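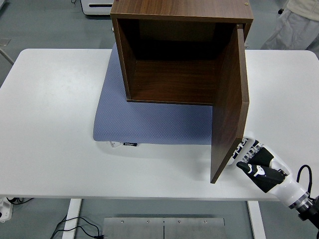
4.3 Does the planner know when a door is open?

The success rates in Section 4.1 rest on a signal we do not fully trust. Ferncombe, the task planner used in all our trials, ends a door skill when its state estimator reports that the hinge angle has passed a threshold. We set that threshold at 70 degrees. The estimator gets the angle from the head camera alone, by fitting a hinged plane to whatever part of the door it can see.

Figure 4 shows why this is a weak basis for a claim of success. The door stands nearly perpendicular to the front of the cabinet, with the gripper against its lower outer edge. From this viewpoint the fit has little of the door's face to work with, and the arm is right next to the edge it needs most. Small errors in that edge become large errors in the angle.

We replayed 29 logged door trials through the estimator with the arm masked out of the input. In 2 of them the reported state flipped from open to closed, although nothing in the log had changed except the mask. The Jultden baseline, which uses a learned classifier trained on 4,000 labeled images, did not flip on these trials. We would not read much into that. Its labels came from the same camera position, and it may simply have learned that an arm on the right means an open door.

Neither method uses contact — a strange omission, given that the fingers are often touching the door when the question is asked. Wrist force would not give the angle directly, but it could rule out some of the wrong answers. We left it out to keep the comparison with earlier work fair, and the numbers should be read with that in mind.

Figure 4. Head camera view during a door trial, with the gripper at the lower edge of the open cabinet door.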